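Projects > Pallness > Table layout working group > Minutes

Reading time: 2 minutes

Pallness Table Layout Working Group
Minutes of the December meeting, Room 1216

Present: Loretta Sorensen (chair), Sunita Baptiste, Tavion Yazzie, Anika Mbeki (minutes)
Apologies: Gwendolyn Mahmoud
Start: 2:00 p.m.

1. Minutes of the previous meeting
Accepted with one correction. Under item 4, "saucer" should read "plate".

2. Object set
T. Yazzie reported on the small tabletop set: mug, plate, plush toy, pastry. The mug is light teal-blue and the plate is purple with a raised rim. Both are easy to tell from the white tabletop. S. Baptiste asked for the plush to be listed by color only, as the draft list calls it a bear in one row and a pig in another. Agreed: "plush, pink". 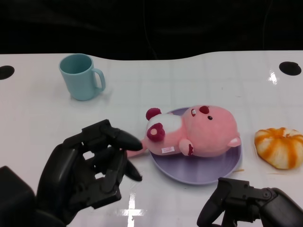 The pastry entry was discussed next. The list has "bun". L. Sorensen prefers "pastry, striped, white and orange", on the grounds that a plain bun may be added later. Agreed. Pastry goes to the right of the plate, directly on the table, with no napkin or second dish.

Action: T. Yazzie to reissue the object list with the new wording.

3. Table surface
S. Baptiste noted that the glossy top gives strong reflections and that the grid lines are hard to read as a result. Two options were put forward: a matte cover from Rakero, or a change to the lights. The Rakero quote is $200 per cover. A. Mbeki pointed out that a cover would have to be trimmed to the curved back edge and cut out for the two round holes. No decision. Lights to be tried first.

Crumbs and orange marks were raised. The table is to be wiped between layouts, including the area just under the plate rim. The plate is to be checked for specks at the same time.

Action: S. Baptiste to add the wipe-down to the setup sheet.

4. Positions
Two positions are allowed for the plush: on the plate, or on the table to the left of the plate. In both cases it may lie on its side. The mug stays at upper left with the handle to the right. L. Sorensen asked whether the direction of the face should be fixed. T. Yazzie was against this. Left open until G. Mahmoud can comment.

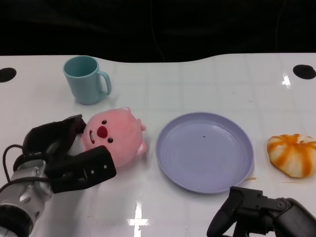 Item 4, second position: plush on the table, plate empty.

5. Storage
Clornum shelf labels have arrived. The plush is to be kept in a closed bin, apart from the dishes. The budget line for storage remains at $2000, of which nothing has been spent this quarter.

Action: A. Mbeki to label the bins.

6. Other business
The Rosenthal order is still open. T. Yazzie to call the supplier.

Meeting closed at 2:50 p.m. Next meeting in the same room, time to be sent by email.

Contact the working group | Copyright Pallness | Back to top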